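Why do jackets get so many wrinkles?

I used to drop my jacket on the bed every day, all in a heap. Cloth is made of tiny threads, and when they stay bent for a while, they like to keep that bend. Hello, wrinkles! 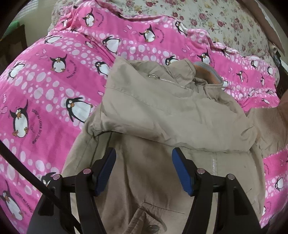 A crumpled jacket with penguins for company.

So before I fold mine, I spread it out flat, front side up. Then I pull the sleeves out to the sides and smooth it with my hands from the collar down (my friend Paora starts at the bottom, the rascal). Try it and count to 8 while you smooth!
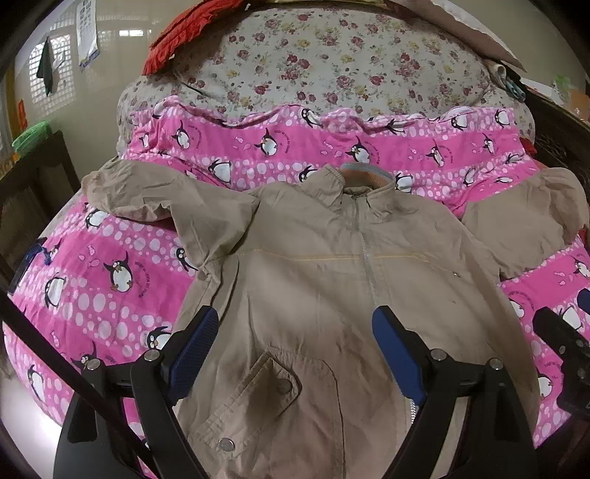 Spread out flat, zipper on top.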